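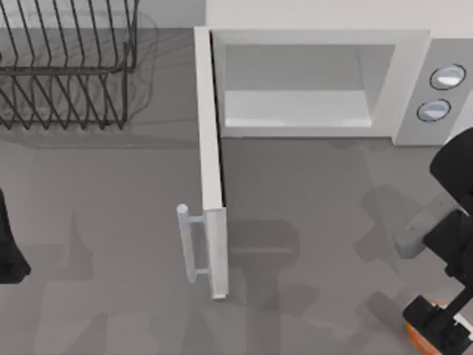 *Simulated kitchen counter, viewed from directly above: dish rack at left, microwave with its door open at right, arms at either side.*

To: all subscribers, Harville Catering Staff list
Subject: Re: Counter arms in the ward kitchens: questions before September

Dear colleagues,

The Catering Services Office thanks the staff side for its message, the main part of which is quoted below. Replies are given under each point so that they can be read by those who were on shift during Friday's meeting.

> Members at the Mukmont site have heard that two-armed units will be fitted in the ward kitchens from September. They ask whether posts will be lost, and whether this has been decided already.

No post will be removed as a result of this work. The establishment for ward catering stands at 127 and will remain at that number for the whole of the trial. A decision has been taken to hold a trial in one kitchen, at Mukmont, for 22 weeks. No decision has been taken on any other kitchen, and none will be taken until the results have been sent to this list.

> We were told the units will "do the reheating". That is a large part of the late shift. What would the late shift then consist of?

The phrase was used too loosely in our first notice and we withdraw it. The tasks under study are narrow: opening and closing the microwave door, placing an item inside, taking it out again, and moving plates to and from the rack. The illustration at the head of this message comes from the simulation in which these tasks are being prepared. Temperature checks, allergen checks and the matching of meals to patients will stay with catering assistants and will not be passed to a machine at any stage of the trial.

Late shift staff at Mukmont will spend less time at the counter and more on the wards, chiefly in taking orders and helping with trays. We accept that this is a change in the character of the job. Some assistants have told their supervisors that they prefer kitchen work to ward work, and those who wish to keep to kitchen duties should say so in writing before the rota is drawn up. Requests will be met where numbers allow.

> Who is responsible if a unit drops a dish or leaves a door open? Members do not want to be blamed for faults that are not theirs.

Faults will be recorded against the equipment. Plullia, the supplier, is required to answer each report. An assistant who stops a unit for any reason will not be asked to justify having done so, and stoppages will not be counted in individual performance reviews. The stop control will be explained to every member of the kitchen team before the unit is switched on.

> Will training be in paid time? The last round was not, for part-time staff.

Yes. Each assistant will receive 20 hours of paid training, including those on part-time and bank contracts. Where a session falls outside contracted hours it will be paid at the usual additional rate. The error in the last round is acknowledged, and claims still outstanding should be sent to the payroll desk.

> Finally, what happens to the recordings?

The units carry cameras pointed at the counter. Recordings will be kept for the purpose of correcting faults and may not be used for discipline or timekeeping. The written policy is held in the Vasiliu Building, Room 700, and copies may be requested by reply.

Further questions should be sent to the whole list where possible. Those of a personal nature may be addressed to the Office directly.

Catering Services Office
Harville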